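Why does a hat keep you warm?
Kids' science page, October
by Sarita Rathore

Quick question before you run outside. Is a hat warm?

Go on, touch one that's been sitting in a closet all night. Feels like nothing much. Same as the closet. So how come your head gets toasty when you put it on?

Let's find out. You need a table, a hat and a few minutes.

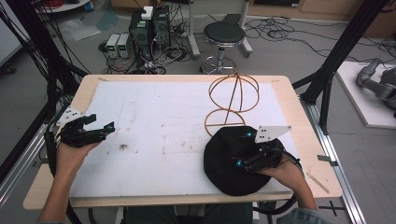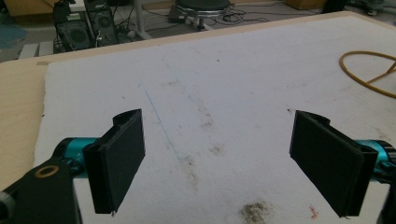 First picture: a black fabric hat on white paper. Second: white foam board on the tabletop.

OK so. Big secret number one. Hats don't make heat. Coats don't either. Blankets, nope. YOU make the heat. Your body is burning up your breakfast all day long, slowly, and that keeps you warm inside. Even when you're asleep. Even when you're just sitting there reading this.

Heat likes to move. It always goes from the warm thing to the cold thing. Never the other way by itself. Hot cocoa in a cold kitchen – the heat leaves the cocoa and goes into the kitchen, and your cocoa ends up yucky. Same with your head on a cold day. Warm head, cold air, heat goes out.

A hat slows that down. That's its whole job.

How does it slow it down?

Air! Mostly air.

Look really close at a wool hat or a sweater. Lots of tiny threads, all curly and tangled up, and in between them little pockets of air. Heat has a hard time getting through air that stays still. So the little pockets hold on to your warmth for you.

The word for this is insulation. (Say it: in-suh-LAY-shun.) Stuff that's good at it is called an insulator.

More insulators:
feathers
fur
foam
snow (yes really, animals dig dens in it)
crumpled newspaper
your hair

And some things that are NOT good at it. Metal is the big one. Metal lets heat zip right through. That's why a metal spoon in hot soup gets hot at the handle and a wooden one doesn't, or not so fast anyway.

Wind is a thief

Still air is good. Moving air, bad. Wind pushes the warm air away from your skin and brings new cold air, and your body has to warm that up too, and then it blows away again. Very rude.

So a floppy hat with big holes in the knitting is great on a calm day and not so great on a windy one. People who live in windy places often put two layers on. A fluffy one inside for the air pockets and a smooth tight one outside to stop the wind.

My friend Ülle Vasiliauskas grew up in Tretalberg, up in the hills, and her grandmother had a rule: ears covered until the snow is gone. She wore a felt hat with flaps to school every winter. She says it was itchy. She also says her ears were fine.

Wet is a thief too

Water carries heat away much faster than still air. When a hat gets soaked the little pockets fill up with water and then there's no air left in there to help. Wool keeps some of it's warmth when it's damp. Cotton mostly gives up.

Dry your hat before you go out again! Not on the stove.

What about the head thing?

You may have heard a grown-up say that most of your heat goes out through the top of your head. Not true. Your head loses heat like any other bare part of you. It's just that it is often the ONLY bare part. You've got boots, mittens, pants, a coat, and then your poor head sticking out the top.

Little babies are different, their heads are big compared to the rest of them, so hats matter a lot for babies.

Hats for hot places

Not every hat is for cold. In the desert people cover thier heads to keep the sun off. A wide brim makes shade. A loose wrap of cloth keeps the burning light away from your skin and lets air move around underneath, so sweat can dry. Drying sweat cools you down.

Color matters here. Dark cloth soaks up more sunlight than white cloth. Put a black hat and a white hat in the sunshine, wait a while, touch both. Which is warmer? Try it and see.

Try this – the ice cube race

You need 2 ice cubes the same size, 2 saucers, one wool hat and a clock.

Put an ice cube on each saucer. Wrap one (saucer and all) in the hat. Leave the other one out. Now guess. Which melts first?

Lots of kids say the one in the hat, becuase hats are warm. Write down your guess and check after ten minutes, then again every five.

The cube in the hat should last longer. Think about why. The kitchen is warm and the ice is cold, so the heat is trying to get IN this time. The hat slows that down too. A hat doesn't care which way the heat is going.

Narendra Sisodia's class at the Pandmont school tried it with a hat, a sock and a mitten. The mitten won. Their saucers were all different though, so they want to do it over.

Other things to wrap with: foil, a paper towel, bubble wrap, a T-shirt. Change just one thing at a time or you won't know what did it.

Words to know

Insulator – slows heat down
Conductor – lets heat through fast
Felt – wool squashed flat until it sticks together
Brim – the part of a hat that sticks out

Next time: why do socks get holes at the toe? Renu Solanki is writing that one.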